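# In praise of the failed pick

14 May 2024

I love a robot that stops. I know that's an odd thing to be cheerful about when you're the one who has to walk over, read the fault and reset it, but after a year of bin picking at our workshop in Badton I've come round to the view that a stop is the best piece of work a robot does all day, and that most of us treat it shamefully.

The case I have in mind is from October. We were running Akwood, our mixed-item picking project, where the arm reaches into a metal bin and takes out whatever the planner fancies. We'd been using the Atus planning software for a few weeks and it was going beautifully. Then, at pick 241 of a long run, the arm went down for an item near the back wall, turned its wrist the long way round to get the angle, and pulled its own air hose tight. The gripper lost pressure on the way up. It dropped what it was carrying, the controller flagged low air, and everything halted with the tool hanging a hand's width above the bin floor.

No one was hurt, nothing was bent, and the fix took 14 minutes. We cleared it, put the hose back in its clip and carried on. And that was the mistake! The mistake was ours, and it was made standing up, with the power off, in perfectly good light.

What we'd had was a free lesson, and we filed it under "hose". Eleven words in the log. The run went on to 593 picks, the number looked great on the wall, and the next morning the same wrist turn happened again and split the hose at the fitting. A loose air line under pressure is a nasty thing. It whips. The fence was closed and the dump valve did its job, so all we got was a loud bang and a very quiet room, but I'd been inside that fence half an hour earlier with my sleeves rolled up.

So here's my argument, and I make it as somebody who thinks this is the most exciting work going. We spend our attention on the wrong end of the machine. Ask anyone in picking what's hard and they'll tell you about clear plastic, shiny lenses, soft toys that squash and roll. All true, and all wonderful problems (I could talk about transparent cups until the lights go off). But in the time I've kept the log, the vision has given us missed picks and the dressing has given us frights. By dressing I mean the cables and hoses strapped along the outside of the arm, the stuff you add last, with ties, when the clever part is finished and you're keen to see it go.

The planner doesn't know the dressing exists. It knows the arm as a set of clean, hard shapes. It'll happily find you a path that misses every wall of the bin and winds a hose around the wrist like wool on a needle, and it will score that path very highly.

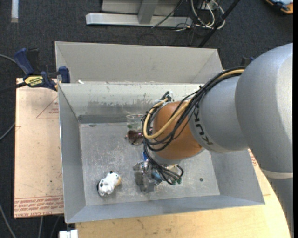 Vondráček wrote back, when I sent a first draft of this around, that I was letting the software off too easily. If a planner can be told where the bin walls are, it can be told that a wrist turn costs something, and a shop that leaves that setting at its default has chosen the risk whether it meant to or not. The hose, on this view, was only the first thing to complain.

I think that's right, and it stings a bit, because the setting was there. We've since limited the wrist so that it can't take the long way round, and we lost some reach into the back corners by doing it. Good! I'll take a toy left in the corner over another bang. When the arm can't get at something now, it says so and asks for the bin to be shaken, which looks clumsy to visitors and pleases me every time.

But I don't think a setting is the whole of it. A limit protects you from the failure you've already had. The habit I'm after is a duller one. Every stop, however small, gets 30 minutes before anyone presses reset. You make it safe, you leave the arm where it is, and you look. Where's the slack? What's rubbing? Which way did the wrist come in? You follow each line from the tool back to the first clamp with your eyes, and then you write down more than one word about it.

People grumbled when we brought this in, me included. It kills your numbers for a week or two. After that the stops thin out and the half hours become something close to a treat. We've found a clip that had been creeping along the arm, a cable tie with its cut end pointing straight at a hose, and a fitting that only leaked when the tool was tilted. None of these had caused a fault yet. We found them standing around waiting to be allowed to press a button.

I'd like to see suppliers help, too. A fault screen that says "low air" should also show the last few seconds of joint movement, right there beside the message, so the person reading it can connect the two without opening a laptop. The controller has all that. Ours keeps it three menus down, and in October I didn't go looking.

We still put the pick count on the wall. Next to it now there's a second sheet for stops, with the joint angles and a sketch of where the hose was lying, and it's the one I read first when I come in.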